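From: Bodnár
To: Grustero workshop list
Date: 20 April 2025
Subject: Re: palm covering and the wrist camera

Hello all,

thank you for the many answers to my first message. I quote only the part which I want to answer, the rest is in the archive.

> You write that the fingers close well but a smooth object still turns
> in the hand. Did you look at the palm? On our Skullura hand we had a
> plain palm and everything was sliding on it. We changed to a covering
> with ridges and reduced the closing speed to 30 percent. Also please
> say how you fixed the wrist camera, ours was loose after 8 hours of
> work and all the pictures were then shifted.

The palm was a good hint. I now use a dark covering with fine curved ridges. I cast it at home in a printed mould, and the first two pieces went into the bin because I took them out too early. The third stayed in the mould for 30 hours and it is good. I glued it only along the outer edge, so that it can be removed again when I must reach the screws underneath.

With the closing speed I am more careful than you. At 30 percent my controller makes small jumps, so I stay a little higher and limit the current instead. If somebody has the Kendico driver boards and knows which parameter smooths this, I would be thankful. The manual explains it in one sentence and I have read this sentence many times.

For the camera: it sits at the wrist in a clamp with 6 small screws, with a drop of thread lock on each. I had first only two screws and the same problem as you. Please do not use the strong type of thread lock, you will not open it again without heat.

What I am not happy with is the view. A part of the robot itself stands very near to the lens on the left and is not sharp, and it covers a piece of the palm. The white table is also too bright on the right side. I can lower the exposure, but then the black fingertips lose their shape against the palm. 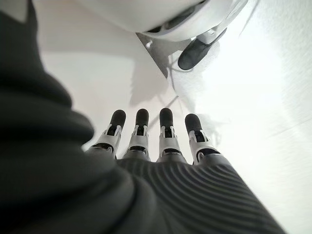
Wrist camera view: four fingers and the ridged palm, with other robot parts at the top.

My questions to the list:

Would you move the camera outwards, or turn it a little and accept that the palm is less visible? Moving it means a longer bracket, and I am afraid of vibration.

Has anybody put a grey mat on the table? I have seen grey cutting mats but they have printed lines, and I do not know if these disturb the detection.

I can put the mould files in the shared folder if there is interest. They are made for my size of palm, so you would have to change the width and the position of the holes.

Best regards,
Bodnár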